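Office des successions de Fusside
Avis relatif à la maison Verneo

Le vendredi 16 février, l'Office a procédé à l'ouverture de la maison Verneo, sise rue du Bac, au bourg de Jistolden. La défunte n'avait pas quitté les lieux depuis 17 ans. Aucun héritier ne s'est présenté à l'heure dite.

Les agents ont constaté que l'horloge du vestibule sonnait encore, bien que le mécanisme en eût été retiré en novembre par décision de justice. Il en fut pris note. L'étage, quant à lui, comptait une chambre de plus que sur le plan cadastral — erreur que le géomètre refuse de reconnaître. 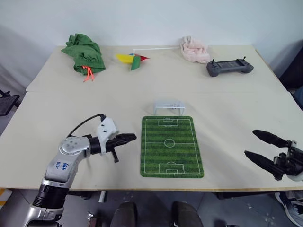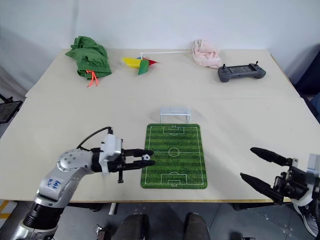 Un moulinet d'enfant, une serviette rose pâle.

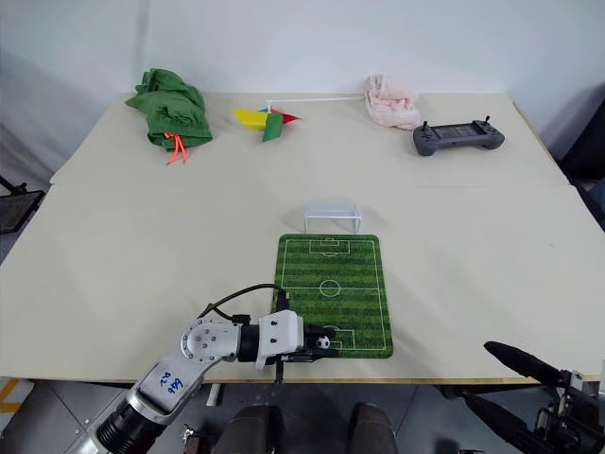

La chambre surnuméraire a été mise sous scellés. Le lendemain, elle se trouvait au rez-de-chaussée, les scellés intacts. L'Office a fixé à 2 000 couronnes la caution exigée de tout acquéreur, lequel s'engagera par écrit à ne pas fermer la porte à clef et à laisser une lampe allumée pendant les trois premières nuits.

Les offres seront reçues au greffe de Mfinanga. L'horloge n'est pas comprise dans la vente.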